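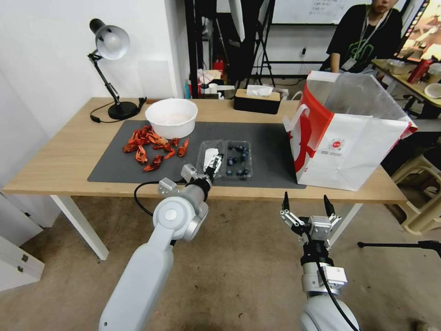
The table in Room 21, with the supper things as found.

REPORT ON THE CONTENTS OF ROOM 21

Submitted to the Housing Office, Staltovham Residence, by R. Tawhiri, Inspector of Rooms

1. The room was entered at the request of the Office, the tenant, Mr. Vídalín, having failed to answer 6 letters. The door was unlocked. The tenant was absent.

2. A gray mat had been laid over much of the table. On it were a white bowl, a scattered heap of crayfish claws, legs and shell, and a clear plastic container of two compartments. Blueberries remained in one. The Office will recall that shellfish is prohibited above the ground floor under Rule 47.

3. The lamp at the back corner was examined and is the property of the Residence. The tissue box with the wooden lid is not listed in the inventory and is presumed to be the tenant's own.

4. The undersigned was instructed to clear the table and did not do so at once. He sat down. Through the wall the tenant of Room 22 could be heard practicing the same song she has practiced since November, and he listened to the end of it, having previously known it only as the subject of complaints.

5. At that point Mr. Vídalín returned with bread. He expressed no surprise. He stated that he had read all of the letters and had considered them well written, and that he had been unsure how to reply to them in the same style. He asked whether the undersigned had eaten.

6. The undersigned had not.

7. The shells were afterward placed in the bowl and carried downstairs. The blueberries were divided.

8. No breach of Rule 47 is recorded. The undersigned requests that a second chair be issued to Room 21.

Rhys Tawhiri
September 19, 2026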